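Clokstead Home Air Monitor, after one winter of use

I bought the Clokstead in December, when our street in Flisham had many days of smoke from wood stoves and I wanted to know how much of it came inside. I am not a specialist, I only teach at a school and have a son who coughs.

The device measures fine particles (PM2.5), carbon dioxide, temperature and humidity. The setup took me 14 minutes, and most of this time went to the app, which refused my password twice. The screen is easy to read in daylight. At night it is too bright, even on the lowest setting, and I turn it to the wall.

For particles I am satisfied. On a calm evening it showed 9 micrograms in the living room, and after I fried onions with the kitchen door open it went up to 42. It needed less than a minute to react. My neighbor Everaldo Pimentel has the older Jolico, and we put both devices on the same table for a weekend. They rose and fell together, but the Jolico was always a little lower. Which of them is right I cannot say.

The carbon dioxide sensor is weaker. The manual says it must be calibrated outdoors, and the first time I did this too close to the road, so I had strange values until Thursday. Please read page 2 of the manual before you begin, it is written there in small letters.

What I like less is the battery. It lasts for one night if you are lucky, so in practice the monitor stays on its cable. The cable is short. The app also keeps only one month of history, and for more you must pay, which I find unfair at this price. You can export the data as a table, but only from a computer.

Put it at the height where you breathe and away from the window, the stove and the humidifier. Ours is now on a shelf in the room where my son does his homework.

I would buy it again for the particle sensor, with a longer cable.

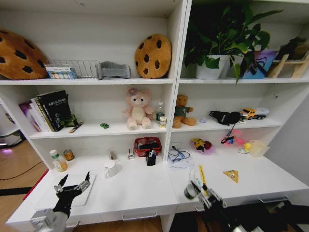

Annelies Vermeulen: Mine also read too high near the humidifier, with 2 meters between them it became normal. Did you find a way to turn off the light completely? I looked through all the menus and there is only the dimmer.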